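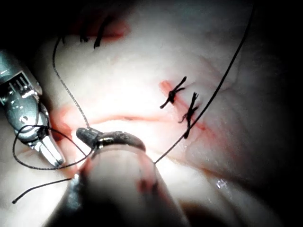
About > Our Story

We use cookies to remember your login and keep the practice files working. OK / Change settings

Hello, and welcome to Flunilix!

I'm the founder, the main teacher and the person who answers the phone before noon, so if you've called us you have probably talked to me already. Flunilix is a small school for medical transcription and medical editing. We teach people to listen to a doctor talking fast into a recorder and turn it into a clean, correct report that somebody else can rely on. We also teach the editing side, where a draft has already been typed (by a person or by software) and you go through it with the audio in your ears and fix what's wrong. There's more and more of that work, and I like it better than I thought I would.

I started out as a transcriptionist myself. I had a typing certificate, a foot pedal I bought used and a medical dictionary so heavy that I kept it on the floor. My first job was overflow work for a clinic group, mostly dermatology and foot complaints, and I was terrible at it. I typed "ilium" when I needed "ileum" for an entire month. One is a bone in your hip and the other is part of your small intestine, and my supervisor sent me back every single report with the word circled. I still have one of them pinned up over my desk!

I worked my way up to operative reports, which are the long ones a surgeon dictates after a procedure, and those are what I fell for. They have a shape to them. Position and prep, then the incision, then what was found, then what was done, then the closing. Once you can hear the shape you can follow almost anybody, even the ones who dictate while they're eating lunch. I did that kind of work for years and trained the new hires on the side, and at some point the training was the part I looked forward to.

How we got going

The school began in my dining room with four students and one good pair of headphones that we passed around. We moved to Jellach when the dining room got silly. Our place is on the second floor of the old Elteck building, over what used to be the showroom, and it measures 764 square feet including the closet where the printer lives. The radiators knock. There is a big window on the parking lot side and everybody wants the desk next to it, so we rotate.

Elteck sold office machines, back when that meant typewriters and adding machines, and the landlord left us one of the old display counters. We use it for coffee and for the box of lost earbuds.

Since then 857 people have finished the full course with us. Some of them work from home for transcription services, some are in hospital records offices, a few went on to coding or to nursing school, and one writes to me every January to tell me the worst typo she caught that year. I love those letters.

What you'll learn

The full course runs 16 weeks. You can come in to the classroom or do it from home with the same files and the same deadlines, and you can switch between the two if life gets in the way.

We begin with word parts: roots, prefixes, suffixes. If you know that -ectomy means taking something out, -otomy means cutting into it and -rrhaphy means sewing it up, you can already make a decent guess at a whole lot of surgery. Then we go through the body one system at a time, with listening practice every day. You start with slow, clear dictation and we take the training wheels off little by little. Accents, bad phones, a pager going off in the background, a doctor who says "scratch that" and doesn't tell you how far back to scratch. We've got it all in the library. 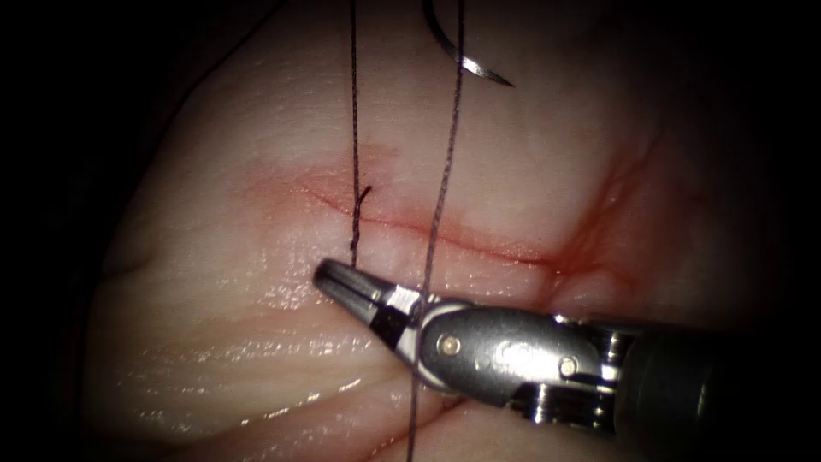
Pale tissue with a thin reddish incision running across it.

Operative reports get their own section, and students are usually nervous about it. Don't be! Half the battle is vocabulary for everyday things: thread, needles, clamps, layers. You'll learn that a suture can be running or interrupted, absorbable or not, and that the sizes are written like 3-0 and said "three oh." (Please don't type "30." I have seen it. I have done it.) You'll learn which words sound alike and can change the meaning of a report, and you'll learn the most useful habit in this trade, which is leaving a blank and flagging it when you truly can't make out the word. A guess that looks confident is much worse than a blank.

We don't teach you to practice medicine and we don't expect you to have any background in it. People come to us from restaurants, from school offices, from raising kids, from thirty years of legal typing. If you're squeamish, tell me. You can get through the course on audio and text alone, and I'll point you to the reading pages that skip the pictures.

The Naidoo List

People always ask about this one. The Naidoo List is our glossary, named after the street where my dining room was, and it's a running list of 1000 words and phrases that trip up new transcriptionists. Students have been adding to it from the beginning. When a new one goes in, an old one comes out, and the arguments over what to drop get pretty heated. "Perineal" and "peroneal" have never been in any danger.

Every student gets a printed copy with room in the margins. Mine is on its third cover and has soup on it.

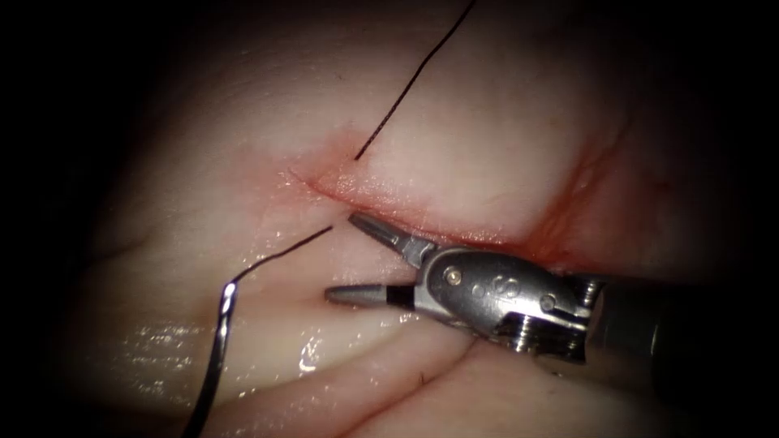 What it's like here

Small, mostly. We keep groups small enough that I can listen to your practice files myself and write you real notes. I don't do red pen anymore (too many memories) so your corrections will come back in green. You'll get a lot of green in the first few weeks and then one day you'll get a page with hardly any, and I promise I'm as happy about that as you are.

Evening groups start at 6:30 p.m. and there is usually soup. Day groups start at nine. The door downstairs sticks, so push it with your shoulder.

Is this for me?

If you notice misspelled signs and they bother you all the way home, probably yes. If you like quiet work and you don't mind playing the same four seconds of audio over and over, yes again. You don't need to be a blazing typist on day one. Speed comes with practice, and I'd much sooner have somebody slow who looks things up.

New groups start in March and in September. Call in the morning if you want me, or come up and sit in on a class before you decide. Bring headphones if you have a pair you like.

Get our word-of-the-month email! Enter your address to sign up. Unsubscribe any time.

Shares: 38 | Comments: 5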